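I started logging our household electricity in November, mostly to find out which of the changes people recommend for cutting emissions show up on a meter. The monitor is a Batovero clamp unit on the main feed, with a second clamp on the water heater circuit. It writes one reading every 20 seconds to a text file, and a short script sums the file each night.

The water heater was the largest single load, which I expected. I did not expect how much of it was standing loss. With no taps opened between midnight and 5 a.m., the tank still ran 2 times on most nights. I wrapped the first few feet of hot pipe, put a blanket on the tank and lowered the thermostat. Overnight use on that circuit fell by some 18 percent. The weather was also milder in the second half of the log, and the tank sits in an unheated garage, so part of that drop is not mine. 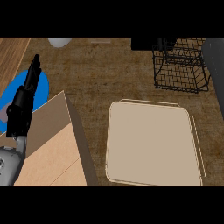
Does lowering the thermostat save more than taking shorter showers? In a house where little hot water is drawn, the thermostat matters more, as the tank loses heat at all hours – in a busy house the showers will probably win.

Converting kilowatt-hours to carbon is the weak part of the exercise. Our supplier, Groltov, publishes one yearly average for its mix. A yearly average treats a windy night and a still evening as the same thing. I tried weighting the readings by hour using a rough table I built myself, and the total moved enough that I no longer trust either number past the first digit.

The Odum spreadsheet I used before had the same problem and hid it behind two decimal places. It also counted the dryer twice if you filled in both the laundry tab and the appliance tab.

Next is the refrigerator, which needs its own clamp. The Rocha plug meter I had on it drops its memory whenever the power blinks, so those readings are full of gaps and I have left them out of the totals.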